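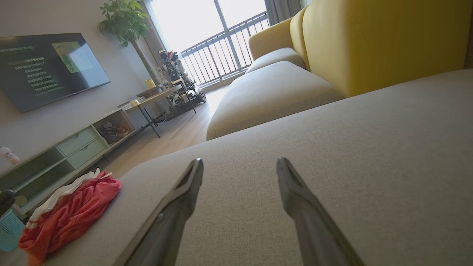 Thread on buying a secondhand couch, as promised. We moved to Trorcombe in July and I spent far too many evenings on listings. The main thing I learned is to look at the fabric before you look at the colour. Mustard and grey are everywhere at the moment, like the yellow backrest and the grey woven cushion here, and a colour you like will make you forgive a lot. Decide on the weave first.

A woven fabric with a fine, tight texture is what I'd look for. Run your palm over it in both directions. If it catches one way it's probably started to pill, and the seat will be worse than the back.

Ask the seller for a photo of the care tag. Most have a letter code on them. W means water-based cleaner, S means solvent only, WS means either, X means vacuum and nothing else. I won't buy an X. We have a dog.

Measure your doorway before you message anyone. Then measure the hallway, the turn at the end of the hallway, and the couch on the diagonal. Ours came within a finger of not going round the corner by the laundry.

If it comes apart in sections, ask whether the clips that join the sections are still there. People take them off to move house and they end up in a drawer. Without them the sections creep apart every time you sit down.

On price. The first one I looked at was a Leemans three-seater, listed at $555 and described as near new. It was 14 years old going by the label under the seat. The frame was fine but the foam was gone. I offered less, he said no, we left it there.
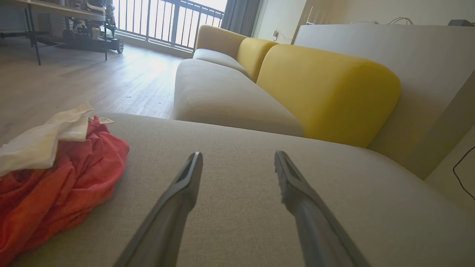

Foam is the expensive part to put right, so sit on every seat and not only the middle one. Stay there for a few minutes. If you can feel the rail under your thighs, the front edge of the foam has broken down. You can get replacement inserts cut at a foam shop but get a quote before you agree on a price, not after.

Unzip a cushion if it has a zip. Look at the foam itself. A bit yellow is normal with age. If it crumbles when you press it, walk away.

Lift one front corner a hand's width off the floor. The other front leg should come up nearly straight away. If it stays down while you keep lifting, the frame is twisting and something in there has let go.

Smell it. Get your nose right down into the gap behind the seat. Smoke and cat don't come out, whatever the bloke selling it tells you about bicarb. I drove 9 kilometres to Rurkstead for a lovely one and was back in the car in under five minutes.

Check the seams for bed bugs, especially the piping and the underside where the dust cover is stapled on. A torch and an old bank card to run along the seam will do it. Dark specks like pen dots are what you're after. If you see any, don't put your bag down.

Someone asked about the kerb. I'd take a timber chair off hard rubbish but not anything upholstered. You don't know how long it's been out or whether it's been rained on, and damp gets into the padding and stays.

Delivery. A hired van for half a day cost us more than I'd budgeted because I forgot the fuel. Take blankets, two straps and a second person who has agreed in advance to do the lifting. Take the legs off first and put the bolts in a zip bag taped to the underside.

When you get it home, vacuum it before it comes inside if you can. Use the crevice tool down the back and sides. Then spot clean somewhere hidden and leave it overnight to see if the colour moves. I used Eko fabric cleaner on ours, which did a decent job on the arms and nothing at all for an old biro mark.

Don't take the covers off and put them in the machine just because they have a zip. Plenty of zips are only there so the factory can get the foam in. Check the tag. I've shrunk a set and there's no getting them back on.

Rotate the loose cushions every month or so. If they're fixed, change where you sit. We both like the same end and it already shows.

In the end I looked at 8 couches and bought the last one. It has a small pull on the back which faces the wall.

Couple of replies asking about leather. I don't know enough about it to say. Same test for the frame, I'd imagine, but ask someone who owns one.

Will do bookshelves next, once I've worked out why ours leans.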